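Re: [handheld-grippers] who's going to the Cindstead open day?

Back since last night, typing this between two meetings so excuse the mess. Marisol asked for notes, see her mail quoted below.

On Tue part 2 of the thread, Marisol Manríquez wrote:
> Can't make it in February after all, teaching. If anybody goes:
> 1) is it the real home tasks or just blocks on a bench?
> 2) how do the hand-held grippers cope with soft packaging?
> 3) do they let visitors try?
> And pictures please, last year we got none.
> Marisol

1) Real home stuff. Drawer tidying and sorting small things on a bed, plus a kitchen session I missed (bus). Rasa Kalniņš ran the morning part and was very good, answered everything, even the rude one about budgets. Hilelell had a table next door with arms folding towels. Slow. Didn't stay.

2) This is the part I'd go back for. She says they have 1,256 clips from home tasks so far and 230 of those are drawers. Drawers are the hard ones in her view, things lie on top of each other and the fingers block what you want to see. Flat sachets get picked up by the two edges, pads squeeze in from the sides and the pack bends. Fine for a grab, less fine if you want to put it down flat agian. I asked about foil vs paper, she wants to look into it, no numbers yet.

3) Yes! Short turn each, there was a line. You hold it from below and your wrist gets tired sooner than you'd think. I was bad at it. Opening wide is easy, closing gently takes practice. A guy from Brollano got the hang of it right away, annoying.

Other bits: handout is 300 pages?? no, sorry, 300 copies, all gone by lunch. Ask Rasa for the file. Room 591 is up the back stairs, the sign at the front desk is wrong. Coffee ok.

Pictures, first the drawer with two grippers going in, then a medicine sachet between the pads.
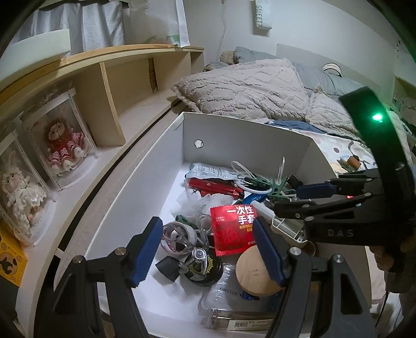
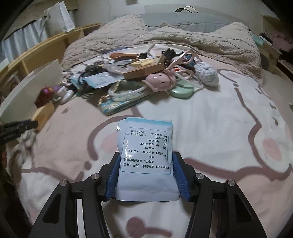 Also Priedītis want to host the next one, date not set. They can take a bigger group but need to know who wants hands-on time and who only wants the talks. Reply to me off list, not to everyone, my inbox will survive. Marisol, if your teaching schedule is out by then send me the days you can't do and I'll pass them on. I still have your adapter btw.

Got to run, more on the towel arms if someone who stayed wants to write it up.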